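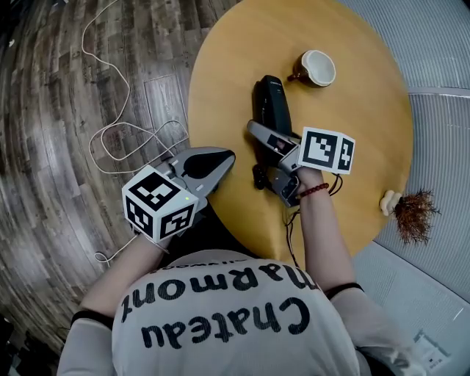 Wandville workshop puts its gripper rules on paper

After a long spring of talking it over (and a good deal of coffee), the Kesulis workshop in Wandville has finally written down how its people should work with hand-held grippers, and the result is a friendly little guide of 5 pages that anyone can pick up at the front desk.

Souad Radwan, who wrote most of it, went back through 1,152 recorded tabletop sessions to see where things tended to go wrong. Cables get the longest section: they should be checked before each session and kept clear of feet and chair legs. Marker cubes are to be wiped clean and left uncovered by sleeves, and household items such as a handheld vacuum must be switched off at the start unless the task calls for power.

"We wanted something a new person could read over breakfast and then really use," said Radwan, who would dearly love to hear from other workshops doing the same kind of work. The team in Urham begins using the guide in January.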